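Accueil > Travaux > Manipulation bimanuelle > Galerie Drora

Drora : rangement de vaisselle à deux bras, politique apprise par démonstration

Galerie du poste d'essai Ernano, mise à jour le 25/06/2025

Drora est une méthode d'apprentissage par imitation pour deux bras montés côte à côte. La politique prédit des séquences courtes de consignes articulaires, réévaluées avant la fin de leur exécution. L'entraînement repose sur 352 démonstrations téléopérées au poste Ernano, dont 200 reprises du jeu Raju et réannotées. Les essais portent sur de la vaisselle ordinaire : assiettes, tasses, verres, avec un égouttoir métallique placé au fond à gauche.

La nappe à motif végétal remplace le fond uni des premières campagnes. Les fougères grises et les petites fleurs pêche introduisent des contours parasites, ce qui dégrade nettement la segmentation utilisée par la méthode de référence Vuta. Drora n'emploie pas de segmentation explicite ; l'écart entre les deux méthodes se creuse sur ce fond.

Les assiettes sur chant restent le cas le plus simple en dépose et le plus difficile en reprise. De profil, elles n'offrent que quelques pixels d'épaisseur, et une assiette inclinée suffit à fausser l'estimation de l'écart avec sa voisine. Le verre transparent pose un autre problème : son contour se confond avec l'imprimé et la profondeur mesurée est celle de la nappe.

Répartition des tâches : le bras gauche couvre l'égouttoir, le bras droit la zone des tasses. Aucun échange d'objet n'est imposé ; la politique en produit dans 13 essais de la campagne de mars, toujours près du milieu du plateau.

Les textiles servent de distracteurs. Leur forme est modifiée entre deux essais, leur position seulement entre deux séries.
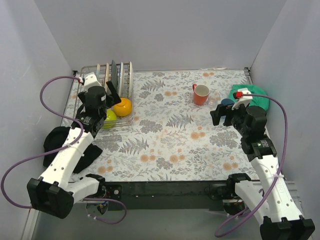 Les échecs relevés se répartissent en 4 classes : saisie manquée, collision avec l'égouttoir, dépose instable, dépassement du temps alloué. La première domine pour le verre, la deuxième pour les assiettes. Le passage à une caméra de poignet supplémentaire n'a pas modifié cet ordre.

Classé dans : Apprentissage par imitation, Bras doubles, Objets domestiques

À voir également
Vuta : protocole de comparaison et réglages
Jeu Raju : format des trajectoires
Poste Ernano : étalonnage des deux bases
Objets transparents et capteurs de profondeur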